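Vikstead Neighbors Forum > Public Safety > Break-ins on Halska Street

halska_dmadigan
January 11, 2025
Three cars on our end of Halska were gone through overnight. Mine was one of them. The passenger window was broken and the glove box emptied. They took a phone charger, a pair of sunglasses and the garage opener. The window is going to cost me 400 dollars, which is under my deductible, so I'm paying it myself. I filed a report online and got a case number but no call back yet. Did anyone else on the street get hit, and does anyone have video from the alley side?

chae_hy
Ours was the gray sedan two doors up from you. We hadn't locked it, so no broken glass. They took some change and a gym bag. My doorbell camera only covers the porch, but it picked up footsteps at 2 a.m. going toward the alley.

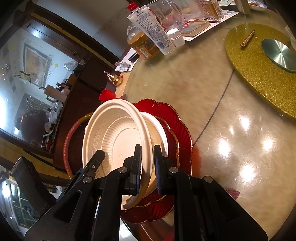
I called the non-emergency line and the dispatcher said to file even if nothing valuable was taken, so I did. She also told me to save the clip to a computer, as the doorbell app deletes them after a while.

wjok
Change your garage code today, Diarmuid. If they have the opener they can walk right in.

halska_dmadigan
Done this morning. Cleared all the remotes and reprogrammed the one we have left.

byun_s
Not to be harsh, but half of these are unlocked cars. We had the same run of thefts in June and the officer who came to the meeting said lock your doors and take your things inside. I don't see what more the police are supposed to do.

halska_dmadigan
Mine was locked. That's why I need a new window.

wjok
Agree with Diarmuid. A broken window and a stolen garage opener is more than kids trying door handles. I'd like to see a patrol car come down the alley once in a while. The light behind the old Dirnari store has been out since summer.

byun_s
Fair point on the light. That one is the city, not the police. You can report it on the public works page, it asks for the pole number.

Sunja_Wi
I walked over and got what I could. Summary so far for anyone just reading:

1. Three cars that we know of, all between the alley and the corner.
2. One clip with sound, from chae_hy. No faces.
3. The Babić house has a camera that faces the alley. I left a note in their door.

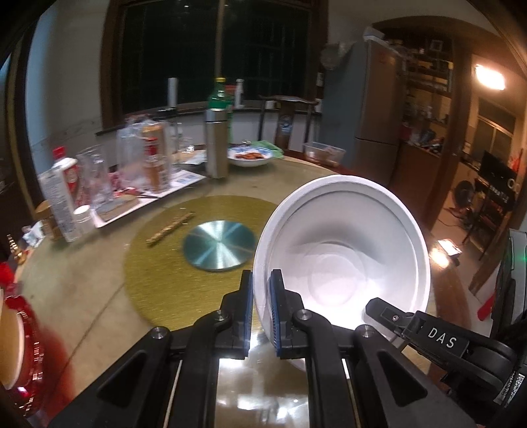
4. The gym bag turned up behind the Dirnari building, empty. Hwa-young has it back.

chae_hy
Thanks for spotting it. I added that to my report.

halska_dmadigan
Still waiting on an officer. I'll post if the Babić camera has anything.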